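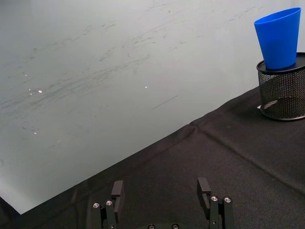

What is the difference between a traveler and a tourist in the statistics we use?
A traveler is any person who moves between places, for any purpose and any length of time. A tourist is a visitor who stays at least one night in the place visited. A person who comes and goes home on the same day is called a same-day visitor, and we put this person in a separate column.

Unit 2: Who travels, and how we measure it

Please keep this difference in mind for the whole unit. Many mistakes in last year's papers came from mixing the two words. In everyday speech we can say "tourist" for both, but in your tables you can not.

2.1 Main purpose of the trip

Each trip gets only one main purpose. It is the purpose without which the trip would not take place. A nurse who goes to a training course in Zodilbridge and stays two more days to walk by the river is still a business visitor. If she planned the walking first and the course was added later, the trip is a holiday. You must read the answers to the questionnaire carefully, as respondents often tick two boxes.

Students ask me every year about visits to family. These have their own group (visiting friends and relatives) and they do not go under holidays, even when the family lives at the beach.

2.2 The Adard visitor survey

We will work with the data from Adard, a small hill town with one railway station and a bus connection to Zodilbridge. The file for September has 3,194 completed forms. Each form is one visitor, not one family. The columns you need are:

Place of residence
Main purpose
Number of nights (0 for same-day visitors)
Type of accommodation
Spending per person, without transport to Adard

The last column is often misunderstood. Local buses are included, the train ticket from home is not.

2.3 Average length of stay

Divide the total number of nights by the number of tourists. Same-day visitors are left out – otherwise the average becomes too low and tells us nothing about the hotels.

Small example: 9 guests at a guesthouse. Four stay one night, three stay two nights and two stay five nights. Total nights: 4 + 6 + 10 = 20. Average stay: 20 divided by 9, that is 2.2 nights.

Look also at the middle value, which in this case is 2. When a few guests stay very long, the middle value describes the usual guest better.

Homework

Read chapter 9 in the course reader. Calculate the average stay in Adard for holiday visitors and for business visitors, and write 10 lines on the difference between them. Bring it on paper to the next seminar.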